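Ristell Two-Arm Collection Cell
By Flasent

Order code 686. Lead time 14 working days, longer in November.

For teams recording cloth and household handling examples for a learning system. Two arms, parallel grippers, fixed camera plus wrist cameras. Operator drives, cell records, you get synced episodes. No scripting needed for basic jobs.

What you get:
2 arms, mounted and cabled
Dretico recording software, one seat
Episode review tool (trim, tag, reject)
20 hours setup and operator training, on site or at ours

Tasks people run on it most: laundry sorting, folding, basket load and unload. Soft stuff is hard, plan on more episodes then you think. Change the cloth often, change the start pose every time. Failed tries are worth keeping, just tag them.
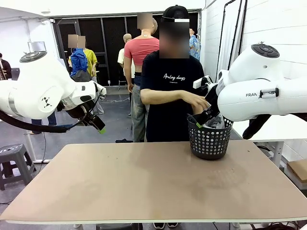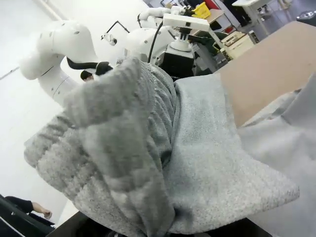 Black basket on the table, first picture; gray fleece from the wrist camera, second.

Wrist views save at same rate as the fixed view. Timestamps are shared so no lining up by hand after.

Not included: table, baskets, cloth, storage drives. Rieger adapter plate sold seperately, ask before ordering if your arms are older.

Updated February 2018. Prices on request, quotes go out same day if you write before noon. Contact Hala Shehata, sales desk.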